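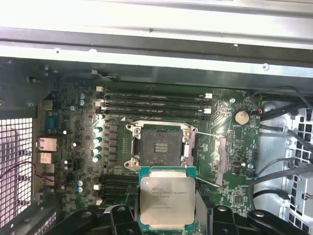 Chapter 9
Guarded Motions and the Last Two Millimeters

Most of the code in a manipulation program is about getting somewhere. You pick a goal pose, ask the planner for a path, and let the controller follow it. In the first eight chapters we did this again and again, and if you have been working along in Kellell you now have a planner that can thread an arm through a crowded cell without touching a thing. Now we want to touch something, on purpose and gently! Take a processor held between two gripper fingers just below its socket, with the retention levers raised and the contact field open. The path planner has very little left to say at this point. The chip also overlaps the lower edge of the socket from the wrist camera's point of view, so the part we are holding covers some of the very place we want to look at. What remains is a short, slow motion in which position, force and vision all have to share the work, and the software that manages that sharing is the subject of this chapter.

I find this the most enjoyable part of the whole field. The distances are tiny, the code is short, and every line of it matters. A student who changes one gain can feel the difference by resting a hand on the table.

9.1 Why position control runs out

Suppose the arm's calibration were perfect. We could store the socket pose, store the grasp, subtract one from the other and drive straight down. In practice each of those numbers carries a small error. The board sits a little differently in its chassis, the part shifts a little between the fingers as they close, and the arm bends a little under its own weight. None of these errors would bother us in free space. Near contact they add up, and a stiff position controller will try to remove them by pushing harder.

Pushing harder is exactly wrong for a land grid array socket, where fine spring contacts stand exposed until the processor covers them. A corner that lands early can bend them. The controller has no idea that this is happening unless we give it a way to know.

The tool we will use is the guarded motion: a move that carries its own stopping conditions. In Kellell a guarded motion has a direction, a speed limit, a list of guards and a handler for each guard. "Move down until the vertical force passes 2 newtons, or until the travel limit is reached, whichever comes first" is a complete guarded motion. Notice that hitting the travel limit without feeling any force is also useful news - it usually means that the part has been dropped or that the socket pose is badly off.

9.2 Looking before the part gets in the way

Since the held part will hide some of the target, the order of events matters. The perception node should estimate the socket pose from a standoff position where the retention bracket is in full view, and then hold on to that estimate during the approach. Bright metal edges make good features, but they also throw reflections, so we will fit the whole bracket outline and avoid trusting any single corner.

The held part needs an estimate of its own. Liesbeth Cuypers, who wrote the first version of the Zernwood lab exercises, ran the same insertion program 139 times while tuning the pose filter. In her logs, most of the failed runs began with a good socket pose and a poor guess about the angle of the part in the fingers. We will use her logs in Section 9.4, and I recommend opening them early. They are messy and full of surprises, as real logs should be.

9.3 A state machine for insertion

We will write the task as four states: align, approach, search and seat. Each state owns one guarded motion and names the state that follows each possible guard. Els Claeys suggested adding a fifth, retreat, which any other state may enter at any time. It took her 20 lines of code, and I now put it in every contact program I write. Retreat opens nothing and decides nothing. It lifts the part straight back along the approach direction, records the forces, and waits.

Before reading on, start the simulator, load the Virág socket model and run the position-only program from Chapter 8 with the socket shifted slightly to one side. Plot the vertical force against time and save the plot. We will come back to it when we choose our first force threshold.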